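**Glass wall in the back room, echo is killing me**

**hulo_51** - December 26, 2019

ok so we moved into the new place, the Trondau building, and our back room has a glass wall down one side. Looks great. Sounds like a swimming pool. Calls in there are awful, people on the other end keep asking us to repeat everything. Hard floor, big bare table, no curtains.

Budget is small. What do I fix first, the floor or the glass?
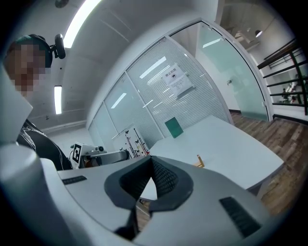 white table and the glass behind it

**wedetti**

Rug. Always the rug. Thick one with a felt pad under it, as big as you can get away with. We did ours for cheap and it was night and day.

**ghoneim_fan**

> Always the rug.

disagree. Rug takes care of the high stuff, footsteps, chair legs. Voices bouncing between two flat walls, the rug does almost nothing for that. Go stand in the middle and clap. If you get that zingy flutter it's the walls. Heavy curtain on a track in front of the glass, leave a few inches of gap behind it.

**wedetti**

I've had both and I'd still spend on the rug first. Curtain on a glass wall kills the daylight, then everybody complains about that instead.

**ghoneim_fan**

so open it when you're not on a call?? it's a curtain

**hulo_51**

did the clap thing. Very zingy. Landlord says no drilling into the glass frame tho, so a track would have to go in the ceiling. Is that a big job?

Floor is wood-look plank, gray and brown, and I'm told we can't glue anything to it either. Table stays where it is, middle of the room.

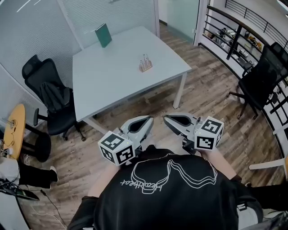
Other thing, the wall across from the glass is plain drywall and I CAN put stuff on that. Would panels there be enough by themselves? I have a quote from Wedetti (no relation to the guy above I assume lol) for 7 panels, 2 inches thick. They also do a 3 inch one but it costs a lot more.

**wedetti**

no relation, I wish, I'd get a discount

**quietplease**

Panels on the drywall side, yes. Flutter needs two hard surfaces facing each other, so you only have to treat one. Forget the glass. 2 inch is fine for speech. Put them at head height for people sitting down, everyone hangs them way too high like paintings.

**ghoneim_fan**

ok that's fair, if the landlord is being difficult I'd do panels before curtain. Still wouldn't start with a rug.

**quietplease**

Rug second. Skip foam, the egg crate kind looks terrible by January of the next year and starts to crumble.

**mtn_dewey**

whats the table made of? mine was a big hard slab and half the problem was the mic sitting right on it. Put the mic on a folded towel before you spend anyting

**hulo_51**

no idea, it's white and smooth, came with the room. Will try the towel on the next call.

Ordering the 7 panels then. Anyone know if they hang ok on regular drywall anchors or do I need to find studs

**quietplease**

Anchors. They weigh nothing.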